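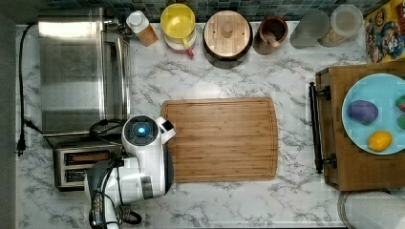
斯特尼茨厨房开放日:一块砧板聊了一下午

2019年12月11日,曼苏尔街的共用厨房办了今年最后一场开放日,我下了班就往那边赶,到的时候门口的鞋已经摆了两排(还好我穿的是好脱的那双)。这回的题目特别家常,叫“台面上到底该留什么”,听着像没什么可讲的,结果一屋子人越聊越起劲,茶都续了好几轮!

主讲的是赛义德·哈提卜(Said El Khatib),在斯特尼茨这一带教了好些年家常菜,说话慢悠悠的,爱停下来问大家家里怎么摆。他开口第一句就是:“先把砧板的位置定下来,别的东西再去找自己的地方。”厨房里那块竹砧板就放在台面正中,圆角,四周有一圈浅浅的槽,切番茄、切橙子的时候汁水能往里走,不至于淌得满台子都是。我家那块是平的,每次切完西瓜都得擦半天,听到这里心里已经开始盘算换一块了。

接着说到电器。不锈钢的小烤箱和两片式的吐司机都放在左边,挨得很近。有位阿姨当场举手,说她家的吐司机一直塞在柜子里,早上懒得拿,最后全家都改吃馒头了,大家笑成一片。赛义德的意见是,每天用的就让它待在外面,一星期用不上一回的再收起来。电线也讲了几句:顺着台面边上走,别从砧板前头横过去。这条我回家当晚就照办了。

最热闹的一段是靠墙那一排瓶瓶罐罐。黄色的水壶、带小圆钮盖子的木罐、装着浅褐色东西的透明罐子,都在深蓝绿色的马赛克墙砖前面站成一溜,颜色一下子就跳出来了,我觉得很好看!也有人不同意,坐我旁边的一位大哥说靠墙摆东西最难擦,砖缝里全是油。两边争了好一会儿,赛义德的折中办法是每个月全部挪开擦一次,罐子底下垫一块布,一拎就走。那盒印着卡通人物的麦片也被拿出来说了几句,有孩子的家长都认为应该留在外面,孩子自己够得着,早上省心。我小时候家里的麦片锁在高柜上,想起来还有点不服气呢。

右边那个木托盘我也很喜欢,黑色的金属提手,端早餐方便,平时还能当个“临时停车位”,盐罐、抹布、没拆的信都往上一放,来客人了整个端走。当然了,我知道自己的毛病,端走之后大概一个月都不会再去整理它…… 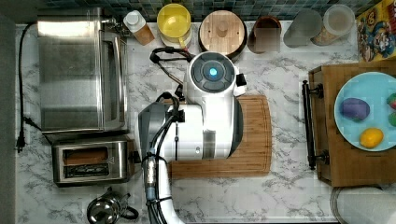
报名和后续安排

厨房今年一共接待了1562人次,比去年的1164人次多了不少,做登记的同事把数字写在门口的小黑板上,好几个人凑过去拍照。开放日的活动由格鲁文(Gruven)社区中心牵头,场地不收费,茶点自愿添一点零钱就行。

明年的课表还在排,目前定下来的是2场收纳课,一场讲调料和干货,一场讲冰箱。烤面包的课要等到7月,赛义德说天热发面快,新手容易有信心。想收到通知的可以在多斯坦斯(Dostance)的邮件名单上留个地址,名单上现在有410个人,我也在里面,信不多,放心订。

另外,上次有人落下一条蓝格子围裙,还挂在进门右手边的钩子上,是您的就去领一下吧。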